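Visit to Orkasent, Larnotthorpe

We went over to Larnotthorpe in December to see the Orkasent workshop. Luminița Coman showed us round and spent most of the time on a fault they had in the autumn, when an arm carried on closing its gripper after the stop button was pressed.

The work is simple sorting. Plastic mesh baskets in yellow, green and orange are picked up and put down again on a wooden table.

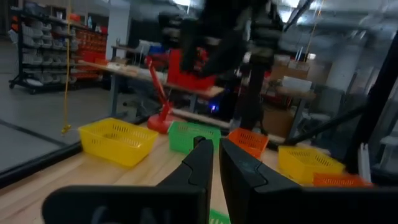
Why did the gripper carry on closing after the stop?
The stop signal cut power to the arm joints only. The gripper had its own supply and finished the last command it had been given.

It showed up on run 2306. A basket was crushed and no one was hurt, but Luminița stopped all work for 4 days. The log, kept in a program called Trakport, put the delay at up to 40 milliseconds at the joints, and the gripper did not appear in it at all. Both supplies now go through one relay, which they call Ilie after the man who wired it. The stop is tested before every shift and the result is written on a sheet by the door. We saw 18 entries, all passes. 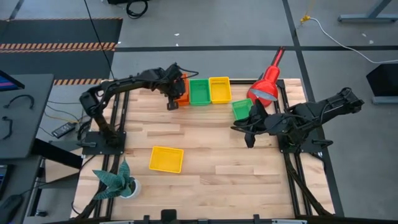 The two arms and the baskets at Orkasent.

We asked whether the older cells had the same wiring. One did, and it is still switched off. Parking is behind the building and the gate shuts at five.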